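Hanane Abou Zeid
Thread on wood table finishes, heat marks, and why I stopped recommending plain wax for anything people eat off. 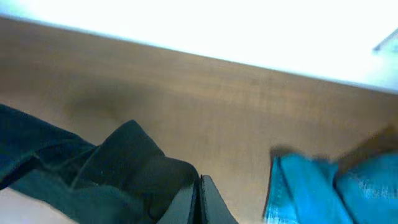
Warm tan-brown top, strong light at the far side.

1/ Terms first. A film finish (polyurethane, lacquer, varnish) sits on the wood. A penetrating finish (tung, boiled linseed, most of the "hardwax" products) goes into the top layer of fibers and leaves very little above it. Most arguments about care are two people talking about different categories.

2/ Plain wax is neither, in practice. It fills the surface and can be buffed to a nice low sheen. Beeswax softens well below the temperature of a mug of coffee. Carnauba holds up better but is brittle on its own, so it gets blended.

3/ White haze under a film finish is usually moisture in the film. Black marks are usually iron plus tannin plus water, and those are in the wood. The first can often be fixed without stripping. The second generally can't.

4/ For white haze: leave it alone for two days. A lot of it goes by itself. If it doesn't, a hair dryer on low, kept moving. Skip the clothes iron method unless you have a spare table.

5/ For black marks on bare wood: oxalic acid, mixed to the label, gloves and eye protection, whole surface and not just the spot. Rinse well. Let it dry fully. Do not sand the residue dry, the dust is nasty.

6/ Ernő Barta asked about grit. On a hardwax oil, stop where the can says to stop. Going to 300 and beyond burnishes the surface and the oil has less to hold on to. I go to 100, then one step past that, then finish.

7/ Grain raising. Wipe with a damp cloth after the last sanding, let it dry, knock the fuzz back by hand. People skip it, then complain the top feels rough the first time it gets cleaned.

8/ First coat thin. Second coat thinner. Wipe off everything that hasn't soaked in after the time on the can. If the surface is tacky the next morning you left too much on, and another coat will make it worse.

9/ Oily rags: flat, outdoors, single layer, until stiff. Or under water in a metal can with a lid. Linseed rags in a pile can self-heat and catch fire. Please don't ball them up and put them in the trash.

10/ Cure and dry are different things. Dry to the touch by evening, fine. Full cure on the oil I use takes weeks. Finish a top in December in a cold room and expect it to run long.

11/ Checking for missed spots: get your eye down near the level of the top, light coming from the opposite side. Overhead light hides nearly everything. I give this 45 seconds per side before I put the can away.

12/ Brahim Shawky points out that shellac deserves its own thread. Agreed. Alcohol resistance is poor, repairability is excellent. Will write it up when I've finished the chairs.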